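In Favor of the Empty Quarter Hour
By Rosário Figueiredo
2026-06-13

When I came to live in Fokurdale, I was surprised by the bus timetable. The bus to Mitesitz arrived at our station and then it waited. The driver drank his coffee, and people with heavy bags came slowly across the square, and they all got their seat. In the timetable of 1963, which still hangs behind glass in the station, the same wait is already printed. So for many years it was considered normal that a bus stands still for a while.

In July this wait will disappear. The company wrote us a polite letter where it says that the standing time is "unproductive" and that with the new plan the vehicles can make 2 more trips each day. I do not doubt the calculation. I only think it is a calculation of the wrong thing.

I worked 19 years in the office of a school, and I have made many timetables myself. My first ones were beautiful. Every teacher had every hour filled, every room was in use, and the director was very pleased with me. Then in the second week one teacher had the flu, and I had no person to put in front of her class. I moved one lesson, this moved another lesson, and by noon I had children of three classes sitting in the dining room with a film. After this I learned to leave holes. The director asked me each year why Room 259 had nothing on it before lunch, and each year I told him it was for the flu.

It is the same with a bus. If it leaves Mitesitz late, and there is no wait in Fokurdale, it will leave Fokurdale late also, and the people who change to the train at Golleter will see the train go. With the wait, the delay stops in our square. The driver has a shorter coffee, this is all.

My neighbor Okafor, with whom I discuss these matters over the fence, says that I am sentimental and that I simply like to see the bus standing there. Maybe he has a little bit right. But he also admits that he leaves home early when he must go to the doctor – and what is this, if it is not a private wait of his own? Each of us will now have to carry in our own pocket the minutes which the company takes out of its plan. The 700 people who signed our letter understand this very well, I think.
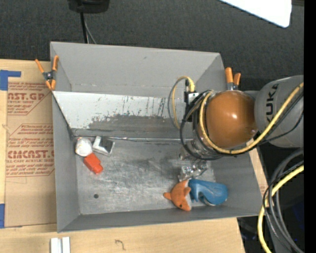

A plan that is to be used by real people must have some looseness in it, and it must be there from the beginning, not asked for later as a favor. People who work with machines do not seem to be ashamed of this. On the KUKA arm that reaches into the gray metal bin, the black cable at the wrist hangs down in a wide curve, and I do not believe that an engineer would call this curve unproductive. A cable pulled straight would use less cable, of course. I would like the company to look at its July timetable again with this thought, and to give us back our wait in the square, at least in the morning, when the connection at Golleter is so short.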